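Good Practice for Two-Arm Work Around Poles and Loose Fabric

Jan 23, 2019

Frame-and-fabric jobs are some of the most fun you can give a two-arm robot, and they reward a few good house rules! These are the ones we use at Zeden.

Start with the floor. Tape a line 60 cm outside the full reach of both arms and stay behind it while the motors are live. Next, look at every cable near the grippers (yes, every one) and move any that could snag on a pole.

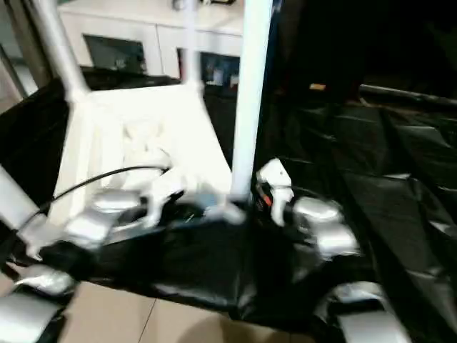
White poles, black sheeting and a cable close to the work.

Now set your speed. For the first 2 runs of a new task, keep both arms at 8 percent. It feels slow, but you get a wonderful view of how the cloth folds and where it wants to catch.

When both grippers work near the same pole, let one hold and the other move. Swap roles only after a full stop. Keep a hand by the stop button the whole time, and write down each stop in the log, even the silly ones. Our Gakum log is up to 143 entries and we still learn from it! 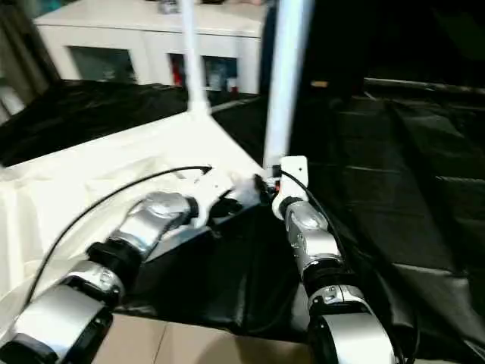 Can I reach in to straighten the fabric between runs?
Wait until both arms are stopped and the motors are off, then step over the line.

Recheck the tape and the cables each March.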